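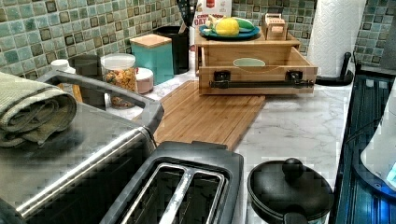 # Juswood Fossil Preparation Starter Kit

Most people who pick up a fossil on the beach or in a quarry spoil heap bring it home, rinse it, and put it on a windowsill. Nothing wrong with that! But there is often far more of the animal still inside the rock, and getting it out is one of the most absorbing ways to spend a wet November evening that we know of. The Juswood kit is the set of hand tools we wish we'd had when we began, when we were scratching away at ammonites with a bent darning needle and a nail file.

Everything is packed in a canvas roll at our workshop in Keditcombe. The roll has 49 pockets, which sounds daft for a beginner's kit, but you will fill them. Preparation people collect tools the way other people collect mugs.

## What's in the roll

- Six steel picks, straight and angled, with knurled grips
- Two pin vices, with a tube of 50 spare carbide needles
- Four small chisels, 3 mm to 12 mm
- A 200 g cross-peen hammer with an ash handle
- Three brushes: one stiff nylon, one soft goat hair, one brass (please read the note on brass below)
- A rubber puffer for blowing dust out of awkward corners
- A x10 folding hand lens
- A leather sandbag, supplied empty
- One bottle of Dresico 581 consolidant, 100 ml
- Safety glasses and a pack of dust masks

The sandbag is sent out empty to keep the postage down. Fill it with dry play sand to just over half full, so it still slumps when you press a rock into it. Too full and your specimen will roll about like a marble.

## The needles

These are the bit we get most excited about. Ordinary sewing needles go blunt in minutes on limestone. Carbide stays sharp for a very long time, and when it does finally lose its edge you can bring it back on a diamond file. It is brittle, though, and it will snap if you lever with it. Push and flick, don't prise. You'll break two or three while you learn (we certainly did), and that's why the tube is so generous.

The pin vices take anything from 0.5 mm to 2.4 mm, so they also hold the finer drill bits sold in model shops.

## Dresico 581

A consolidant is a thin resin that soaks into crumbly fossil and holds it together. Dresico 581 goes on with a brush or pipette, dries clear without much shine, and can be removed later with acetone if you change your mind. Reversibility matters a lot. Museums will be much happier to look at a find that hasn't been drowned in household glue or varnish, and so will you in ten years' time.

Two thin coats beat one thick one. Let the specimen dry properly first, which for beach finds may mean several weeks, and soak the salt out of them in fresh water before that. Open a window while you use it, and keep it well away from flames.

Need something thicker for sticking clean breaks? Dresico 962 is the gel version. It isn't in the kit but we sell it in 50 ml tubes.

## A note on brass

The brass brush is lovely on tough ironstone nodules and a menace on everything else. It leaves yellow streaks on pale bone and will polish the fine ribs off a chalk sea urchin before you've noticed. Try it on the back of the rock first. If you see any colour coming off on the stone, put it away and use the nylon.

## What it will and won't do

Lias ammonites in softish limestone are a joy with these tools. So are Gault Clay fossils, shark teeth in sandstone, plant fossils in shale, and most things in chalk. Split nodules can be tidied up well too.

Very hard matrix is another matter. You can do it by hand, and the results can be wonderful, but it's slow going and sooner or later you'll want an air pen. The Agbenyega air pen is the one we stock and use ourselves — it's light and the stylus is easy to swap. It needs a compressor, ear defenders and proper dust extraction, so it's a bigger step than it looks. We'd suggest a season with hand tools first. You learn how rock parts from fossil through your fingertips, and that carries straight over.

The kit isn't meant for acid preparation.

## Dust

Stone dust is bad for your lungs, and sandstone and flint are the worst for it. Wear the mask, work over a damp cloth, and wipe up with another damp cloth afterwards. Please don't sweep. The glasses go on before the hammer comes out, every time, even for one quick tap.

## Before you start on your best find

Practise on rubbish. Every collecting spot has heaps of half-worn ammonites and broken belemnites, and an afternoon spent wrecking a few of those will save the good one. Photograph the piece before you begin, and write down where it came from and the layer if you know it. A small label tucked in with the fossil is worth more to science than any amount of polish. Check the rules for the site as well, as some stretches of coast don't allow hammering and some don't allow collecting at all.

## Care and spares

Wipe the picks with a drop of light oil if they're going to sit unused, and store the roll somewhere dry. The hammer handle likes a rub of linseed oil now and then. Picks can be reground several times, and we'll do it for the cost of return postage if you don't fancy it.

Needles, brushes, masks and the Dresico bottles are all sold separately. The canvas roll can be bought empty too, in green or tan.

**Roll size, closed:** 34 cm x 11 cm
**Weight, without sand:** 1.4 kg
**Suitable for:** adults, and over-12s with an adult alongside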